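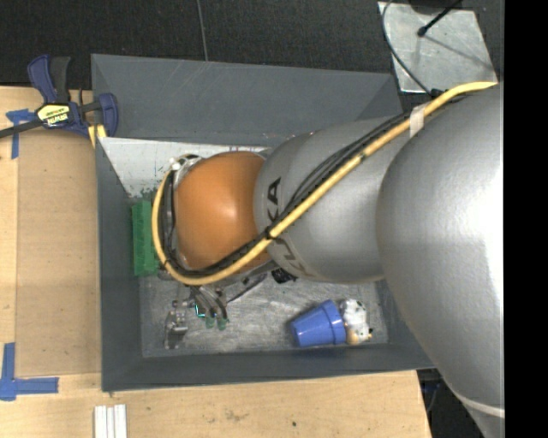
I have been helping with the after-school robotics club at Valdovinos for long enough to have opinions, and my biggest one, which I'll share with anybody who stands still, is that we should let students be bored by robots a little more often.

Last April, Imad Awad and Begoñe Cuesta, both juniors then, spent most of the month on picking up a cup. One cup! They logged 871 tries in a spiral notebook with a coffee ring on the cover, and I'll admit that I wanted to step in and hand them something showier for the spring open house (the parents do love a robot that dances). Sudheer Murthy, who teaches the class and is a far more patient soul than I am, told me to go sit down.

He was right, bless him. By the end those two could look at a failed grab and argue for twenty minutes about the angle of the wrist, happily, with drawings. I haven't seen a trophy do that for a kid. So if your school is choosing between another contest fee and a few quiet months with one dull problem, please, at least think about the cup.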